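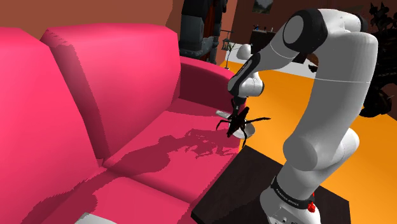

Simulated living room, arm holding a black object with splayed legs above the sofa seat.

To: equipment-planning list
From: Hilkka Karppinen
Subject: Re: Second arm or more simulation time?

Colleagues,

Thank you for the comments received so far. I have set out below the position I intend to put forward in May, and I would ask that corrections reach me before the draft goes to the Clegg office.

On 4 of the 13 household tasks in the Tretero plan, we have no physical furniture at all. The sofa tasks are the clearest case. Buying and storing a full-sized sofa would use floor space that the Clegg lab does not have, and the simulated room already lets us test reach over the seat from a fixed base. I therefore propose that those tasks remain in simulation for the coming budget year.

The message that prompted this reply is quoted for those who joined the list recently.

> From: Arnau
> Subject: Second arm or more simulation time?
>
> The draft budget shows one additional arm and no increase
> for computing. I would question that order. The current arm
> was booked for 9 weeks last term, while the simulation queue
> was full for the whole of it. Wiltetti has quoted 700 dollars
> a month for a further shared machine, with no minimum term.
> Could we defer the arm by a year and take the machine now?
> I would also like to know who pays for the mounting table,
> as it does not appear on any line.
>
> Arnau

I agree with the first request. The Wiltetti quotation is within the amount we can approve without a tender, and a monthly arrangement can be cancelled if the queue shortens. I would enter it as an operating cost — the capital line would stay open for the arm in the following year.

On the second point, the table was left out in error. Any future purchase of an arm should be entered together with its table, gripper fingers, safety fencing and 40 hours of staff training. Please do not submit the arm as a single figure. The last request was returned to us for that reason and we lost most of a term.

Two matters are still open. We do not have a written price for spare gripper fingers, and the electrical work at Clegg has not been assessed. Arnau, would you please obtain the first? I will write to the building office regarding the second and will copy the reply to this list.

Regards,
Hilkka Karppinen
Equipment Planning, Tretero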